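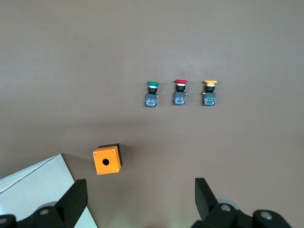 Eldale Electrical Hobby Club — Reference Pages

Push button (electrical)

A push button is a switch you work by pressing it, and I've been fond of them since I was small enough to get told off for riding the elevator up and down. Most of what you'll meet is "momentary," meaning it only does its job while your finger is on it. Let go and a spring brings it back. The other common sort is "latching," which stays in until you press it again (my old desk lamp had one, and it stuck every February).

Inside there isn't much! A cap, a stem, a spring and a set of contacts. Normally open contacts touch when you press. Normally closed contacts come apart when you press, and those are the ones you want for a stop button, so that a broken wire stops the machine too. I mixed the two up on my first drill press and Lucie Lemieux has never let me forget it.

Colors

Green is usually start and red is usually stop. Yellow tends to mean something needs attention, and blue is often used for a reset. Customs vary from country to country, and older machines do whatever they please — I once worked on a saw at Perron where both buttons were black. 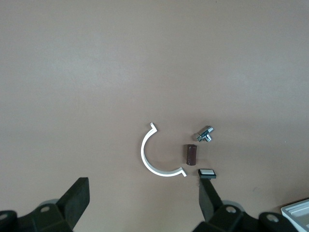
Panel buttons often come in two pieces, a front part that goes through the hole and a contact block that fixes on behind. I like this arrangement a lot, as you can swap a worn block and leave the front where it is. Check the voltage on the block before you buy. Ours at the club are wired for 240 volts, and I've seen people turn up with parts meant for much less.

History

Bell pushes were in plenty of houses by the late 1800s, and some people worried that servants and children would forget how anything worked. Clifford Charbonneau has 11 old brass ones from the Idari hotel and will happily show you every one of them.

See also: Toggle switch, Relay, Doorbell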